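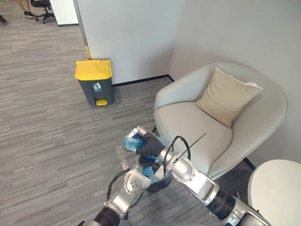 办公室垃圾桶调整与清运安排

从五月起，三层办公区的垃圾投放方式有几处变动，涉及每个人的日常习惯，请抽几分钟看完。上一期简讯登过一段预告，写得太短，之后行政邮箱收到不少来信，这里一并说清楚。

先说变动本身。原来每张办公桌下面都有一个小垃圾桶，由保洁逐个收。今后桌下小桶取消，改为在走廊、会客角和茶水间设公用垃圾桶。会客角、沙发椅旁边的黑色小圆桶暂时保留，套蓝色薄袋，供来访的人和在那里开短会的同事使用。小圆桶由当天值日的同事顺手清，满了就换袋，装好的旧袋拿到黄盖脚踏桶那边。

取消桌下小桶的提议是 Eleri Bellis 去年提出来的。她当时负责耗材采购，翻了领用记录，三层一个月用掉392个小号垃圾袋，其中很多袋子里只有一两张纸巾或者一个茶包，第二天照样整袋换掉。我们在东侧先试了一段时间，把那边的桌下小桶收走，袋子用量降了不少，东侧的同事起初不习惯，要起身走几步，过了两周来信抱怨的就少了。西侧和中间区域这次跟上。

收桶的时间是下班以后。请大家在这之前把自己桌下的小桶清空，桶底如果粘了东西，用茶水间的旧抹布擦一下，再放到过道靠墙的一侧。桶收齐后叠放在储物间，别的楼层如果需要可以来领。自己从家里带来的桶不收，但保洁也不再清，要自己管。

再说换袋。这件事看起来不用教，但来信里问得最多的就是它，主要是小圆桶的袋子老是滑下去，东西直接掉到桶底。蓝色薄袋比桶口大一圈，套的时候按下面的顺序做：

一、先把袋子整个抖开，让空气进去。新袋子两面贴得很紧，可以用手指搓开袋口。

二、把袋底按到桶底，用手沿桶壁推一圈。袋底悬空的话，扔进重一点的东西，袋口就会被拽下去。

三、袋口翻到桶沿外面，翻下来的宽度留三四指。

四、多出来的部分在一侧拧一下，打个松结。这一步省不得，小圆桶的桶壁光滑，不打结的袋子挂不住。

换旧袋的时候，先把翻在外面的袋口拢起来，收在手里，再往上提。袋子薄，直接抓住一点往上拽容易破。提起来以前看一眼里面有没有没喝完的饮料，有就先拿出来倒掉。袋子里有碎玻璃或者别的尖东西，请套两层，并在袋子外面贴张纸条写明。

新袋子放在茶水间水槽下面的柜子里，左边是小号，右边是大号。小圆桶用小号，脚踏桶用大号。拿的时候整卷留在柜子里，撕下要用的就行。Pentti Kokkonen 建议在每个桶底预存几个备用袋，试过以后觉得不错，旧袋提走，新袋就在下面，不用再跑一趟茶水间。值日的同事看到桶底备用袋用完了，请补上。

塑料瓶另外说一下。空瓶不要进小圆桶，一两个瓶子就能把桶占满，袋子没装多少东西就得换。请把瓶子里剩的水倒在水槽里，拧下瓶盖，把瓶身压扁，瓶盖再拧回去，放进茶水间的回收箱。标签可以不撕，回收公司 Sikik 那边确认过，他们有自己的处理办法。会客角开完会，桌上地上常有留下的瓶子，谁订的位置谁负责收走，访客的也算在内。

压扁瓶子有个办法比较省力：瓶盖先取下，一只手握瓶底，一只手握瓶颈，反方向拧，拧到瓶身变成一条再盖上盖子，空气进不去，瓶子就不会弹回来。用脚踩也可以，别在地毯上踩，瓶里剩的那点糖水会渗进去。

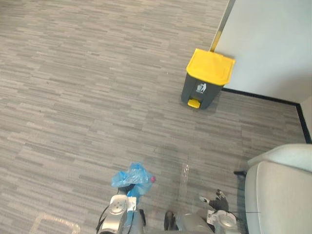

黄盖脚踏桶的位置请不要挪动。它靠墙放着，离墙留了一点距离，掀盖的时候盖子不会磕到墙面。前一阵有人把一个脚踏桶推到了紧贴墙的位置，盖子每开一次就在白墙上蹭一下，后来墙上多了一道印子，擦了几遍没擦掉，得等下次补漆。踩踏板的时候脚放轻一点，踩到底再扔，手不用碰盖子。盖子合不严多半是袋口翻得太厚，把袋口捋平就好。

脚踏桶只收一般垃圾。纸张请走打印机旁边的纸箱，电池和坏掉的鼠标、线缆交到前台。剩饭剩菜请尽量在茶水间处理，那里的桶中午和傍晚各清一次，走廊和会客角的桶每天只清一次，放了吃的到下午就有味道。上个月有一盒没吃完的咖喱在走廊的桶里过了一夜，第二天早上来得早的人都知道。

地毯的事顺便写在这里。三层的灰色条纹地毯是拼铺的，脏了可以单块揭起来换，库房里现在还有8块备用，用完要等供货方 Fatholm 排期，时间不短。所以液体洒了请马上处理：先用纸巾按住吸，不要来回擦，擦会把颜色带进绒里；吸得差不多了，用湿布再按几次，最后放一张干纸巾压着。咖啡和茶这样处理基本看不出来。果汁和酱料请告诉前台，有专门的清洁剂。

灰尘和纸屑落在条纹地毯上不太显眼，这是当初选它的一个理由，也带来一个坏处，就是容易积。黑色踢脚线上沿和墙角积得最多，吸尘器的大吸头够不到。保洁那边换了扁口的吸头，以后每周多做一遍墙角。椅子腿底下也是同样的情况，下班前请把椅子推回桌下，过道让出来，机器好走，人也好走。会客角的浅色沙发椅不要拖，要移动请两个人抬，拖过几次以后椅脚附近的地毯已经起毛了。

值日表这个月起由 Mared Maddocks 排，每人一天，轮完为止。值日要做的事不多：下午五点以后看一遍小圆桶，满了换袋；看一眼脚踏桶周围地上有没有掉出来的东西；会客角的桌面擦一下。整个做完用不了多久。要换班的请两个人自己商量好，再告诉 Mared，她会在表上改。出差和请假的同事不排，回来以后也不补。

值日表贴在茶水间冰箱门上，电子版在共享文件夹里，文件名就叫“值日”。两份如果不一致，以冰箱门上的为准，换班往往是当天定的，纸上改得快。

接下来是来信里的几个问题。

有人问，桌下没有桶，鼻炎犯的时候一天要用很多纸巾，总不能每次都起身。可以自备一个小袋子挂在桌边，下班时带走扔进脚踏桶。需要挂钩的话前台有，粘贴式的，拆下来不伤桌面。

有人问，茶叶渣能不能倒进水槽。不能，二层的下水去年堵过一次，掏出来的主要就是茶叶。请沥干后倒进茶水间的桶里。

有人问，蓝色袋子能不能换成别的颜色。现在这批是一次订的，先用完再说。Elis Gwynne 在比较几家的价格，其中 Onon 的袋子稍厚，颜色是灰的，样品放在前台，可以去摸一摸，觉得好或不好都请告诉他。

还有人问取消小桶是不是为了减保洁的工时。工时没有变。原先逐桌收小桶的时间，现在拿去做墙角、门框和玻璃隔断，这几处以前是一个月做一次。保洁组长 Stamatia Vlachopoulos 看过新的安排，她提了一条意见，希望大家不要把纸杯里的水连杯子一起扔，袋子底下积水，提起来一路滴。请大家照做，杯子倒空再扔。

采购方面，新到的大号袋每卷20个，比旧的短，用完会比以前快，发现柜子里只剩最后一卷时请写在冰箱门的便条上，或者直接发邮件。便条上已经有人写了“洗洁精”，已经下单，写过的不用再写。

Wogan 会议室里的垃圾桶不在这次调整范围内，仍按原来的方式由会议室预订人清理。门口那只旧桶的踏板松了，在等配件，这段时间请用手掀盖，用完洗手。

有别的意见请发到行政邮箱，标题写“三层垃圾桶”，方便归在一处。下一期简讯登冰箱清理的时间，冰箱里没有写名字的饭盒请先认领。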